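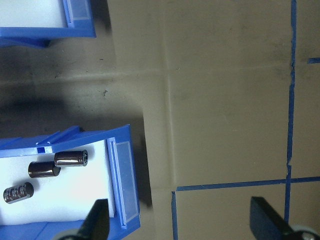

Parts drawer news: the capacitors have a home!

If you've ever dug through the Funine workshop's old biscuit tins for one decent electrolytic, you'll know why I'm so happy about this. The spare components are moving into blue plastic bins with white liners, and small dark parts are so much easier to spot against white. Shufen Jia suggested the liners back in July and I'm sorry I ever grumbled about them.
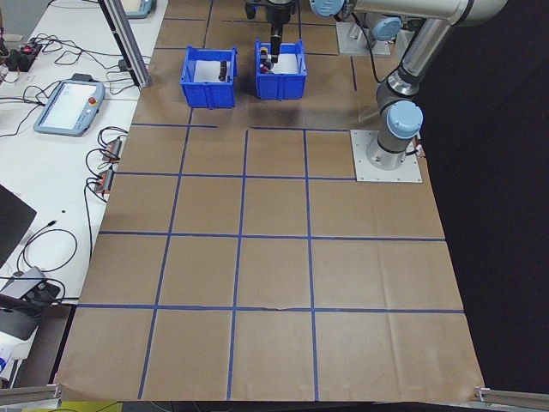
The rule is simple - capacitors stay with capacitors, and anything you can't name goes to Selorm Nartey, who loves a mystery part. Please don't tip a handful into the nearest bin and hope for the best. We have 2,000 loose components still to go through, so every little bit of sorting helps.
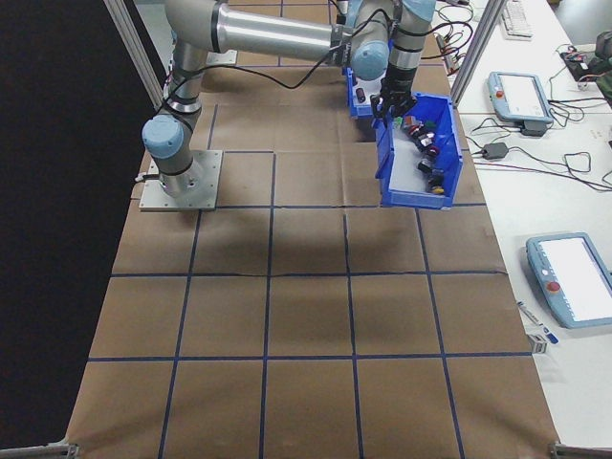 Labels come next, and I can't wait. Shufen has already drafted 86 of them, in big plain type that you can read without your glasses. Color is going to help too: with red, green and yellow pieces in among the black and gray ones, a mixed bin is much quicker to pick through than I expected. I'm still going to write the values on the labels, though, as a bright sleeve won't tell you what a part is rated for. 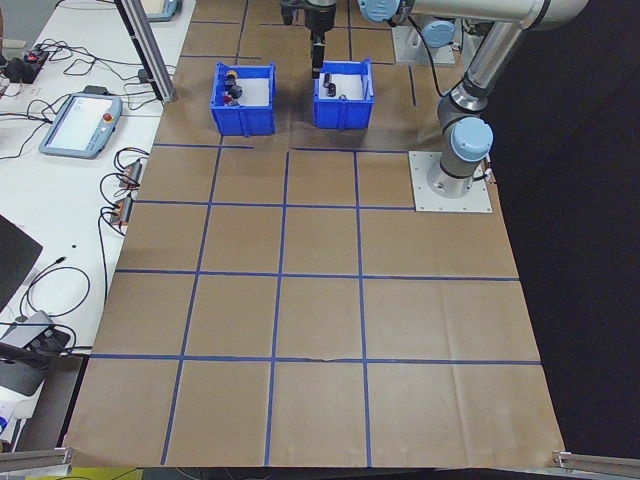
Do bring in your own odds and ends if you have them. Old radio boards, half-used packs, that bag from the back of the closet - we'll take it all, as long as big capacitors are safely discharged before they leave your house. Leave everything on the Korletey shelf with your name on it, and Selorm will let you know what we can use.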